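Trurnano Explained: A Two-Armed Robot Kit for Classrooms
Written for readers aged 9 to 12
By Lacey Greenwood
3 Apr 2025

Woduton makes a robot kit called Trurnano. Schools can rent it for a term or buy it. The kit has two robot arms, a gripper for each arm, a small camera that fits near a gripper, and a set of cards with jobs for the arms to do. This page explains what the parts are for and how a job is carried out. Words that may be new to you are explained when they first come up.

What is a robot arm?

A robot arm is a machine that bends at joints, as your arm does at the shoulder, elbow and wrist. Each joint has a motor. A motor is a part that turns when electricity flows through it. When several motors turn together, the end of the arm moves from one place to another.

The arm has no hand like yours. At its end is a gripper. The Trurnano gripper has two fingers that move toward each other to close and away from each other to open. The fingers cannot curl, point or tap one at a time. They open, they close, and they can stop anywhere between.

What is the basket job?

The first set of cards in the kit is called Baskets. A basket goes on the table and the arms work from above it. One job is to reach into the basket with a gripper finger without knocking the sides. A person can do this without thinking. A robot needs to be told how far down to go, how far across, and when to stop.
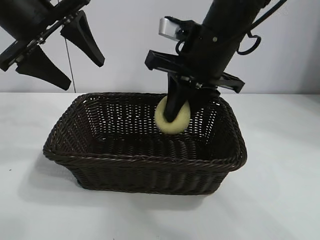

Trurnano arms at work over a woven basket. One finger is down inside, against the ball.

A basket is harder for a robot than a tray. The sides stand up, so the arm has to come down from above. The rim is also in the way of anything wide. An arm is wider near the gripper than at the fingertips, and the program must leave room for all of it, including the cables.

The card for this job gives the arm three heights. The first is the travel height, where the arm can move sideways over the table and touch nothing. The second is the rim height. The third is the reach height, which is as low as the fingertip may go. If the arm is sent lower than the reach height, the program stops it.

How does it know where things are?

The arm cannot feel its way around as you can in a dark room. It uses pictures. The kit comes with 2 camera mounts. One holds a camera beside or above the table, so that the whole job is in view. The other fits close to the gripper and moves when the arm moves. The side view is good for planning a path. The close view is good for the last part, when the fingers are near the thing to be picked up and a small mistake matters.

A camera picture is flat. To work out how far away something is, the program compares how large it looks as the camera gets closer. Colin Sedgwick, who wrote the job cards, suggests trying this with one eye shut and a cup on a table. Move your head toward the cup and notice how fast it seems to grow.

How hard should it squeeze?

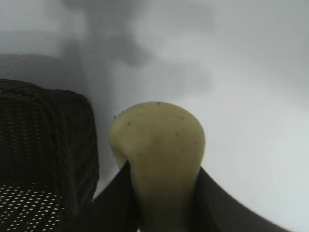
Round and curved shapes are difficult for flat fingers. A box has flat sides, so the finger and the box touch over a wide area. A curved shape touches the finger over a small area, and it can roll or slide if the two fingers do not meet it at the same height. The program tries to place the fingers on opposite sides before it closes them.

Then it has to choose a force. Force is how hard something pushes or pulls. Too little force and the object slips down. Too much and a soft object is squashed. Trurnano has 9 force settings. Setting one is the weakest. The cards tell you which setting to start with, and you go up one step at a time.

What is not so good?

Marion Ritchie tested the kit with her class at Bloxham and sent us her notes. The arms are slow on the lower speed settings, and those are the only ones children may use. Setting up the camera near the gripper took longer than the booklet said. The booklet itself is written for adults, and a shorter one for pupils is due in July.

An adult must switch the arms on and off. Hands, hair and sleeves stay outside the marked area while the motors have power – this applies even when the arms are still.

Words to remember

Joint: a place where the arm bends or turns.
Gripper: the part that holds things.
Mount: a part that keeps a camera in position.
Force: a push or a pull.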